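Progress report to the Falldale Applied Research Fund
Project: Learned household tidying from simulated practice (Plindel)
Reporting period: second, ending April
Prepared by: Thérèse Lapointe, project lead

Status in brief

The work is on schedule and on budget. The result we were funded to produce exists, and I am not yet convinced by it. The headline number is 70 per cent task success in simulation, against 52 per cent for the scripted baseline. Readers who stop there will come away with a rosier view than the team holds, so I would ask that the figure not go into the Fund's newsletter until the next period's checks are done.

What was done

Jocelyn Morin finished the bedroom set in the simulator. Wall, floor and furniture finishes are now drawn at random from a library for every room, as are the pictures on the walls and the small objects left lying about. The two-armed robot model was rebuilt over the winter after we found the wrist limits were wrong in the old one, and every policy trained before that has been thrown out. That cost us 2 weeks and was worth it.

Mervin Arsenault trained the new policy on the revised rooms and ran the comparison. Both methods were given the same 30 rooms, none of them used in training, and the same list of instructions ("move the pillow to the head of the bed" and so on). The scripted baseline was tuned by Mervin Gill, who had no part in training the learned policy. I insisted on that. Our first comparison last year had the same person tuning both sides, and the baseline was, to be kind about it, neglected.

Why I am cautious

First, the margin. Thirty rooms is a small test set. When Ginette Cloutier split the results by room, a good share of the gain came from a few layouts where the baseline fails every time, mostly because its planner refuses to reach over the raised edge of a bed. A better planner might close much of the gap without any learning at all.

Second, what counts as success. The scoring script checks only the final position of the object. It doesn't care if an arm brushed the furniture on the way, and in replay we have seen plenty of brushing. A homeowner would care. So would whoever pays for the gripper.

Third, the randomized finishes. We claimed in the proposal that variety in appearance would carry over to real rooms. That remains a claim. The rooms look odd by design – pebbled walls beside flat grey ones, marble floors under a bed – and the policy copes with them, but coping with strange simulated rooms is evidence about strange simulated rooms.

Fourth, camera tilt. We added heavy tilt to the simulated viewpoint this period to imitate a badly mounted or knocked camera. Success holds up better than I expected under mild tilt and worse than I hoped under severe tilt. Arsenault thinks more training will fix the severe cases. I think the arms themselves block too much of the view at those angles, and more training won't put back what the camera can't see.

A severe-tilt view from the bedroom set, with both arms reaching forward and the bed with the blue pillow off to their right:

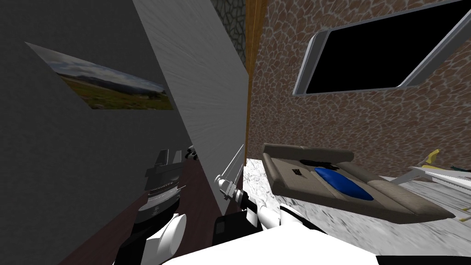
Plans for next period

The scoring script will be changed to record contact with furniture, and all results above will be rerun under it. I expect both numbers to drop. Gill will replace the baseline's planner so that it can reach over bed edges, and Cloutier will draw a fresh, larger set of test rooms that neither side has seen.

We still intend to try the policy on the physical robot in the Gumede lab, but I have moved this behind the rescoring. Booking lab time to test a number we don't trust would be a poor use of the Fund's money.

Requests

No change to the budget is sought. We ask for approval to move the unspent travel allowance to computing time, to cover the reruns. The revised scores will be sent to the Fund as soon as they are checked, whichever way they fall.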